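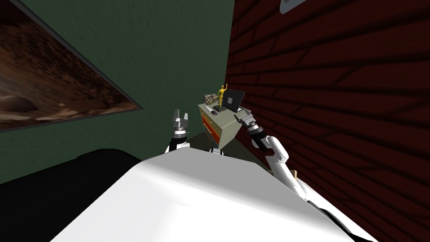
Skevach Road Tenants' Association
Minutes of the January meeting

Meeting opened at 7:15 p.m. in the ground floor lounge. 15 households represented. Minutes of the previous meeting were read and accepted with one correction: the bike rack is on the Mugo Street side.

1. Laundry room
Dryer 4 is still out of order. Cemwood Property Services says the part is on order but gave no date. Agreed to write again and ask for a refund of coins lost in the machine. Request to extend hours to 11 p.m. was discussed. Two first floor households objected to the noise. Hours stay as they are.

2. Heating
Radiators in the north stairwell are cold most mornings. Cemwood bled them in the fall and it helped for a week or so. Residents should note the time and landing when it happens and put a slip in the association mailbox.

3. Courtyard
Quote received from Dirnach Paving for the broken slabs by the gate: $500. Cemwood has offered to pay all but $200. Several members felt the landlord should cover the full amount, as the slabs were cracked by the delivery truck. Vote to refuse the offer and reply in writing: carried, three against.

4. Storage cages
Items left outside the cages will be removed at the end of next month. Paint cans and propane are not allowed in the basement at all.

5. Other business
Recycling bins are being filled with bagged trash. New labels to be put up. A question was raised about subletting rules; held over until the lease wording can be checked.

Meeting closed at 8:40 p.m. Next meeting same room, same time.

Share (4)

3 comments

2nd floor rear: Dryer 2 is making a grinding sound now too. Please add it to the letter.

Mugo St side: Can we get a copy of the paving quote?

2nd floor rear: It's on the board by the mailboxes.

Contact the association | Back to top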